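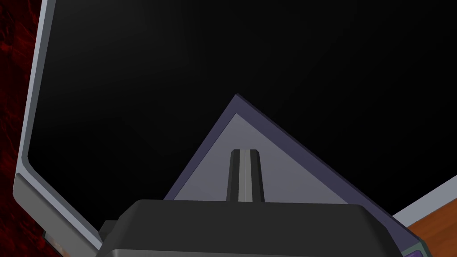 The Slow Return of the Paper Map

Bethel Yimer spreads her newest sheet across two desks pushed together and still has to let one corner hang over the side. It shows the hill country north of Workesby, every footpath, every stile, every spring that runs in a dry summer, and it took her the better part of three years. She smooths it flat with her forearm and starts talking before I have my notebook out.

"Look at the shape of this valley," she says. "You could walk it all your life and never know it bends twice."

I had come to ask her why anyone would still draw maps by hand. Two hours later I'd forgotten to ask, and I had bought a map.

Yimer works from the upstairs rooms of a former seed shop in Workesby, a town of stone terraces and steep streets where parking is a blood sport. Her firm is called Bogale, after her grandmother's village, and it publishes walking maps. The first came out with a print run so small that she folded every copy herself on the kitchen floor. The latest edition sold 373 copies in its opening month, which may not sound like a lot until you remember that it covers one river, two hills and a great deal of bog.

What makes them so good? Start with the lettering. Yimer draws all of it with a dip pen, and she has strong opinions about how a name should sit on the land. River names follow the water and lean with it. Hilltops get upright capitals. Farms are small and plain, and if a farm has been empty for a generation its name goes in a thinner line, so that you feel it fading a little as you read. I had never noticed that lettering could do this. Now I see it everywhere, and I'm afraid most of what I see is badly done.

Then there's the shading. She builds her hills with short strokes called hachures, an old method that mapmakers mostly dropped when contour lines took over. Each stroke runs downhill. Where the slope is steep they crowd together and go dark, and where the land eases off they spread out until there is only bare paper. Contours tell you more, she'll be the first to admit, and she prints them too, in a very pale brown underneath. But the hachures are what your eye takes in. You can hold the sheet at arm's length and see the whole ridge standing up at you like a cat's back.

Fieldwork comes before any of that. For the Workesby sheet she walked every path on it at least once, and the confusing ones many more times than that, with a compass, a pencil and a surveyor's notebook with waterproof pages. She paces distances. She asks farmers what they call things. On one slope she collected 4 names for the same outcrop, all from people living within sight of it, and all of them quite sure. She printed the one used by the man who grazes his sheep there. The others went into the margin, and two of the three losing parties have written to complain.

The margins, by the way, are a joy. Most maps fill them with a legend and a scale bar. Hers have those, and also the time the light leaves the north face in December, the field where lapwings nest, the gate that opens only if you lift and shove, and a drawing of the bus shelter at the far end of the river path so tired walkers will recognize it through rain. I read margins on the train home and missed my stop.

Paper maps never quite went away, of course. Sailors kept charts and hikers kept a sheet in the top of the pack. But for a long time they were treated as the spare tire, something you carried and hoped not to use. What has changed is that people have started to want them for their own sake. The walking club in Workesby has a monthly map evening now. I went along expecting six people and a plate of cookies, and there were folding chairs out in the hallway.

The talk that evening was about Norneo, an island a long day's sail off the coast, with a single road and a population that doubles when the ferry docks. It was mapped in the age of sail by a naval crew who never landed on its western side. They drew what they could see from the deck and filled in the rest with what I can only call hope. For a century and more, every later map copied the mistake. There was a lake, neatly outlined, with a tiny island in the middle of it. There is no lake. A schoolteacher walked over to have a picnic beside it and found a hillside of heather.

The room loved this. Somebody at the back wanted to know whether the lake had a name (it did, a lovely one, after the captain's wife) and whether the name had been kept. It has. The heather slope is still called after the lake that was never there, and people on the island give directions by it.

Yimer is wild about stories like that one. She owns a shelf of maps that are wrong in interesting ways, and she'll pull them out for any visitor who shows the least sign of weakness. There's a railroad company map that straightens out its own line and makes its rival's look like spilled string. There's a sheet from a land sale with broad avenues marked across what was, and remains, a swamp. Her favorite is a school map of the coast on which the engraver ran out of room and simply tilted a peninsula to fit.

"Every map is somebody deciding what you need," she says, sliding it back into its sleeve. "I like being able to tell who."

I took my own copy out the next morning. The plan was to follow the river up from Workesby to the old quarry at Tustier and be back by lunch, and I'll say right away that I was not back by lunch. The trouble with a really good map is that it keeps offering you things. A dotted line went off to the right with the note "worth it in July," and it was not July, but I went anyway, and came out above a bowl of green pasture with a waterfall at the back of it. Another went to a standing stone. A third, I think, was a mistake of mine, and ended in a wall.

Walking with a big sheet of paper takes some practice. You learn to fold it so that the part you're in faces out. You learn to turn it to match the land, which feels like cheating and is in fact how you're supposed to do it. You learn about wind. And somewhere after the first hour you find that you've stopped looking for yourself on it, and are looking at the whole country, at where the streams come from and what lies over the next rise and how the farms all sit just above the frost line. I knew more about that valley by the afternoon than I know about the neighborhood I've lived in for ten years.

The highest point on the sheet is a summit of 2280 feet, a broad and windy lump with a cairn on it. I ate my sandwich there with the map pinned under my boots and named everything I could see, out loud, like a child showing off. Tustier was a gray notch to the west. Beyond it the hachures ran off the edge of the paper, and the hills went on without them.

That next stretch is what Yimer is drawing now. She has the outline inked and has walked almost half of the paths, and on her wall there's a big pencil draft with the valleys still blank, like a coloring book. She has just learned that a farm on the far side has a well known by one name in wet years and another in dry ones. She was so pleased about it that she told me twice, once on the stairs and again at the door.

Bogale's maps are sold from the Workesby shop and at a handful of bookstores along the river. The map evenings are free, and it's a good idea to get there early if you want to sit down.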